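Our bathtub came with the house, as did the hot tub on the deck, and after one winter of owning both I have opinions about fragrance. A thread, in no special order.

First: the previous owners left us a cupboard of scented bath products the way other people leave half-tins of paint. All partly used. All eucalyptus. I have come to believe eucalyptus is what you buy when you can't decide and the store is closing.

The one tub with a label I could still read was a bath milk from Brillia. "Transports you." It transported me to the dentist, circa grade four. I stayed in anyway, it was minus 18 out.

Bath oil is a different animal from bath salts and I wish I'd known that before using it in a tub with no grab bar. Lovely skin. I got out the way a seal gets onto a rock.

I'm told you wipe the tub down afterwards with a bit of dish soap. I'm told this by the person who showered next.

Moving on to bath bombs. My niece gave me one called Willow, so I expected something green and riverish. Bright orange. Glitter. I went to a budget meeting the next morning with a sparkling left ear and everyone was too polite, this being Canada.

The glitter is still in the grout. I expect it will be disclosed when we sell.

Readers of the last thread asked about the hot tub. Short version: don't put any of this in the hot tub. A bath gets drained. A hot tub keeps what you give it and holds it against you.

Longer version: I put bubble bath in the hot tub. One capful. I'd like it on the record that it was one capful.

I turned on the jets and went in to get a towel. When I came back there was a cloud sitting on the deck, waist-high and heading for the barbecue. The dog barked at it for a while and then joined it.

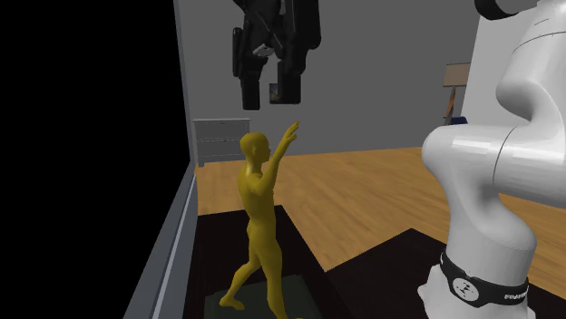

3 min read

Draining took an afternoon. Refilling took an evening. Then you run the jets and the foam comes back, smaller and sort of smug, and you drain it again. The neighbours were very nice about the runoff – they asked if it was lavender. It was lavender.

So I now own the proper stuff, meant for spas, oil-free and low-foam, in a bottle with a cap you can measure from. The guy at the hot tub place sold it to me with the face of a vet who has seen what the dog ate.

It smells of "Moroccan evening" and is made by an outfit called Bouazza. I've never been to Morocco. In the evening my deck smells mainly of cedar, chlorine and whatever next door is doing to a brisket, and the Bouazza sits on top of all that like a hat.

Half the dose is plenty, by the way. The full dose is for people who have lost their sense of smell or are about to.

Water temperature matters more than I'd have guessed. Anything with citrus in it goes off like a fire alarm in hot water. Put it in a cooler bath and you get a nice faint marmalade. Put it in a hot one and your eyes will know all about it.

Timing, too. The package says soak for 30 minutes. At 10 I am bored, at 20 I've read the back of every bottle within reach, and at almost 30 my phone is in the water. The phone is fine. It smells of marmalade.

A word on candles. One candle, fine. I tried several, unscented, along the edge of the tub, and spent the whole bath monitoring them like a night-shift supervisor. My hair is short enough already.

Also the bath pillow. It has suction cups. They hold beautifully until you relax, at which point it comes out from under your head and rises beside you in the steam. Mine lives in the linen closet now, under the good towels, with the eucalyptus.

Someone will ask what I'd buy again, so: plain Epsom salts in the big bag from the drugstore, and the Rerkine bath soak, unscented, in a grey tub that looks like it should contain drywall compound. No romance whatsoever. My shoulders haven't felt this good since September.

It doesn't foam or sparkle. The label says "for soaking" and then gives you the weight. I find that restful.

My partner would like it noted that the orange one was pretty. She'd also like it noted that she's ordered another, and that it's my turn to do the grout.

Running a bath now. Replies later, if the phone stays dry.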